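3.2 Latches and Color Coding in the Desktop Chassis

Figure 1. Interior of a Dell desktop chassis, with the gray molded panel and its latches at left.

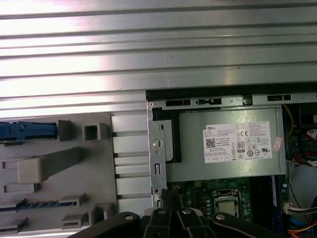

3.3 Observations on Access and Release

The second group of units examined in this study consisted of desktop computers retired from office use and received at the Kustow workshop in October. Of the 100 machines in the full set, 16 were desktops with a molded plastic panel inside the case, and these are treated separately here. Part of the chassis of one such unit, made by Dell, is shown in Figure 1.

Our interest in this section is limited to the parts a worker must find and release by hand before any screw is turned. Earlier work on the Molla set (Section 2) recorded the time taken to open each case but did not separate time spent searching from time spent releasing. We consider the two as distinct tasks. A worker who has located a latch may still need several attempts to find the direction in which it moves, and the reverse is also common - a latch that releases easily may go unnoticed among features of the same shade.

Color is the most direct cue available. In the unit in Figure 1, a blue latch and a blue toothed insert stand out against gray plastic, while the large handle-shaped latch between them is gray like the panel it crosses. The participants, none of whom had been told of any color scheme, reached first for blue parts in most trials. Several then assumed that anything gray was fixed. This assumption led to delay wherever a gray part was also meant to move, and in two trials it led the participant to pull on a neighboring tab with enough force to mark it.

Shape was a weaker cue but not a negligible one. Long parts with a rounded end were generally understood as something to grip. Short raised tabs were not: participants pressed them, slid them, or passed over them, with little agreement from one person to the next. Slotted tabs caused the most uncertainty. In the interviews, one participant described testing each of them in turn "like keys on a ring." Coding of the interviews was carried out by Randi Dalen and checked by Osamu Ueda, and the 4 passages on which they differed were settled by discussion.

Lighting had a larger effect than we had expected. Bare metal inside and around the case returns a strong glare under a bench lamp, and the ribbed metal in Figure 1 is nearly white toward the upper left. Participants working at the Desta bench, where the lamp is fixed, tended to turn the case before starting. Those at the Vik bench moved the lamp instead. Search time was shorter at the second bench by about 2 seconds per latch. The difference should be read with care, as the benches were not used by the same people.

The trials do not allow us to say which cue matters most when color and shape disagree. The laptops discussed in Section 3.4 offer a partial comparison, as their releases are almost all of a single color and are told apart by position alone.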